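Draft 3, 27th August

# Sorting and Returning Small Plastic Bottles in Giltbridge

## Background

Giltbridge picks up household recycling every other week. The town website says "plastic bottles" are accepted, but it does not mention size. When we started this project in June, we wanted to find out what people do with the small ones: eye drops, vitamins, travel shampoo, food coloring. Our own families were split. Two households put everything in the blue cart and one threw anything shorter than a hand in the trash.

The question for this report is whether residents know the rule for small bottles, and whether a separate drop-off bin would get used.

## What the rule is

The cart program is run under contract by Nowicki Hauling. Their printed guide says that items under 3 inches on two sides should stay out of the cart. Small items fall through the screens at the sorting plant and end up mixed in with broken glass. The guide also says caps should be left on. An older version said to take them off, and that version is still posted in the library entryway.

## Survey

We left paper surveys at the library, the pool and the Brudunora Street market, and put the same questions online. We got 769 usable responses. Surveys with more than one blank answer were left out.

The survey asked:

- Do you recycle small plastic bottles at home?
- Do you leave the cap on or take it off?
- Have you read the hauler's guide?
- Would you use a drop-off bin if one was on your normal route?

Most people said they put small bottles in the cart. Very few had read the guide. The cap question had the most crossed-out answers, and several people wrote notes in the margin saying they had been told both things. Renters in the Aveck apartments were the least sure of any group – their building has a shared dumpster with no sign on it.

## Drop-off trial

We ran a drop-off trial at 6 sites for 15 days. Each site had an open bin on a table or counter and a half-page sign with the rule in large type. We emptied the bins in the evening and threw out anything that was not a bottle, mostly receipts and gum wrappers.

The library bin filled fastest. The pool bin did poorly until it was moved from the locker hallway to the front desk. Two sites asked for a lid because of the smell from unrinsed bottles, so we added "please rinse" to the sign in the second week. Small bottles with the cap on were the easiest to sort by hand.
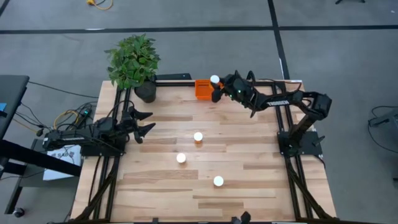 ## Problems

The survey leaned toward people who already visit the library. We did not have a Spanish version ready until the second week, and it should have gone out with the first batch. We also weighed the bottles on a kitchen scale that would not settle on light loads, so the weights are left out of this report.

## Next steps

We would like the town to replace the old library poster and add the size rule to its website. A permanent bin at the library front desk would be cheap to try. Nowicki Hauling has not yet told us whether they would accept small bottles bagged separately – we wrote to them twice and will add their answer to the final draft.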